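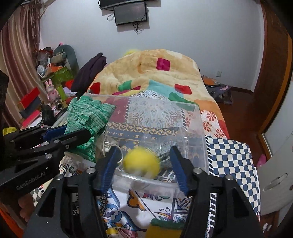 A clear storage box on the patchwork quilt, with a yellow ball, a grey cloth and a thin white cord inside, and a green knitted glove lying next to it.

I have come around, slowly and against my upbringing, to the see-through box. My mother kept everything in baskets with lids, and in shoe boxes she covered in leftover wallpaper, and I thought for years that this was simply what a decent home looked like. The trouble is that a pretty box keeps its secrets. When I moved into the flat above the bakery in Bekdale I carried up 20 of them, and by August I could not have told you what was in more than three.

A clear plastic box is a plain thing, and I won't pretend it flatters a bedroom. But you can see the ball in it from the doorway. You can see the cord, and that it is the thin white one and so no use at all for the lamp. I spent 80 dollars at Plelura last winter on woven bins in a shade they called oat, and I still tip them out onto the floor every time I want a pair of socks – all of them, every time, with the dog standing by hoping for something better.

My other argument is for the bed. The sorting guides I have read (and I have read far too many, with a pot of tea going cold beside me) want you at a table, with your piles labeled. Well, I like to sort on top of the quilt. It is the right height for a person with my knees, it is soft under anything breakable, and it has the great advantage that you must finish before you can go to sleep. A good busy patchwork, all paisley and checks and red and gold, is cheerful company for a dull job, too. Heap the fleece blanket at the far end and you have all the room you need.

I know the objection. A friend who swears by the Soneo method, which runs to 52 weekly tasks and a wall chart, tells me that a ball and a cloth do not belong in one box, and that a kitchen sponge has no business anywhere near a bedspread. She may be right about the sponge. Still, I have watched her spend a whole evening choosing categories, and at the end of it there was a single glove left over, and she had to start a new category for the glove.

Let the box be mixed, I say. A house holds some 3,000 small things and most of them are not related to one another. Put them where you can see them, snap the lid on if you have a lid, and slide the whole lot under the bed until somebody asks for the ball.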